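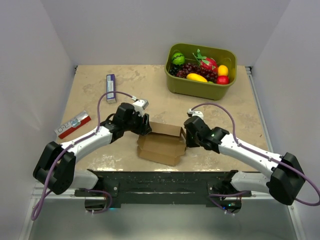 Two robot arms at a mottled beige tabletop.

Home | Film | Television | Opinion | Archive

Trailers should run for one minute
Solange Arsenault
Last updated: July

The first trailer for Notberg ran for two minutes and contained, by my count, 83 cuts. It also contained the second-act betrayal, the death of the older brother and most of the final chase. I saw the film a month later and spent the first hour waiting for things I had already watched.

Distributors defend this on commercial grounds. Murray Sawatzky, who cut the Notberg campaign, told me that test audiences score a trailer higher when they can follow the whole plot. I accept the finding. It measures the trailer, and the ticket buyer pays for the film.

A shorter limit would remove most of the problem. One minute is enough for a premise, a cast and a tone. The teaser for Fonska used a single take of Sylvie Turcotte on a staircase with the title at the end, and the film still opened on 11 screens in my city.

Cinemas could set the rule themselves. A programme now carries roughly 20 minutes of material before the feature. Halving each trailer would leave room for the same number of titles and an earlier start, and the studios could put the longer versions online for anyone who wants them.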